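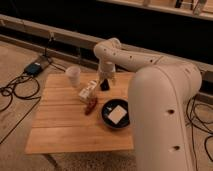
Teaching the arm to pick things up off a slatted table

Posted by Nuala Flanagan, Feb 14, 2019

If you've followed the earlier parts of this build (and bless you if you have, they were long), you'll know that the arm is mounted, it homes properly, and it answers to the Tully controller without too much sulking. Now we get to the fun bit, which is getting it to pick something up and put it in a bowl!

You'll need a small table that doesn't wobble, a bowl, and a handful of light things to practise on. I like a mixture: a plastic cup, a little box, something curved and a bit awkward like a chili pepper. Please don't start with your good mugs.

Step 1. Set your table height. Jog the arm down slowly until the gripper is just above the boards, save that height as your floor, then add 4 mm to it. Slatted tops are lovely to look at, but each board sits a hair higher or lower than the next one, and I dug a nice little groove in mine in November before I learned to leave a margin.

Step 2. Teach the hover point. Bring the gripper over your first object, straight down, and stop 100 mm above it. Save that as "above". Every pick starts and finishes there, so the arm never drags sideways through whatever else you've left lying about.

Step 3. Teach the grip. Come down at the slowest speed you have and close on the middle of the object. With a long, curved thing, turn the wrist so the fingers close across its narrow side. Fergal Lynch from the Ploscombe workshop talked me into this after watching me chase a pepper all over the table, and he was quite right.

Step 4. Teach the drop. Go back up to "above", travel across to the bowl, and lower until you're inside the rim before you open. A dark bowl with a low rim has been the easiest for me, as I can see pale things in it from my chair.

Step 5. Run it at a crawl, with your hand on the stop button, and then run it again. I wait 300 milliseconds after closing the gripper before lifting, and if your Bumus fingers are as slow as mine you may want a touch more.

One last word about cables. Keep them on the floor, well back from the table legs, with enough slack that the arm can swing all the way round without tugging. Mine are in loops and I keep meaning to tidy them. Fergal uses Widine clips along his bench and they look very smart, so I might order a bag before I start on the next part, where we'll try stacking boxes.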